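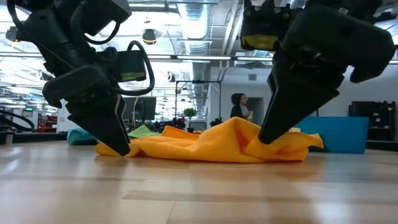 Nilmini asked whether the folding cell would leave her with less work or just duller work. My answer, for now, is different work. She used to fold cloths for most of a shift. She now sorts the batches, clears snags and logs each failed grasp. The log takes longer than I planned for.

Targets at Odside are set per shift:

- By hand, one person: 700 cloths.
- Two arms, one person minding them: 300 cloths. The arms are slow at finding corners, and a bunched cloth can take several tries.
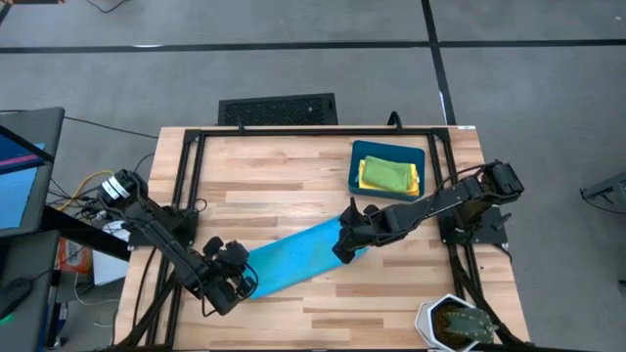 - Night run, no one minding: 100 cloths, not yet approved.

## Job titles

The harder question is pay grade. Xiaoyan Kong wants cell minding graded as technical work, and I agree. It calls for judging when a grasp is worth retrying

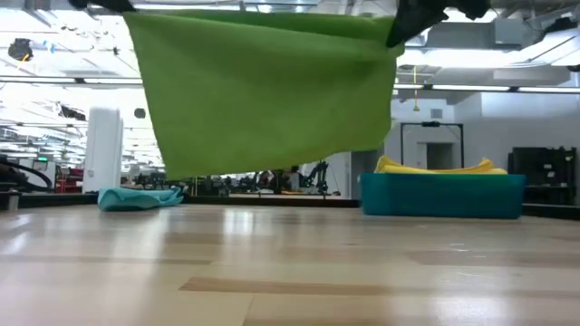 and when to stop the arms and reset the cloth by hand. That judgement came from years of folding. The grading review is in December.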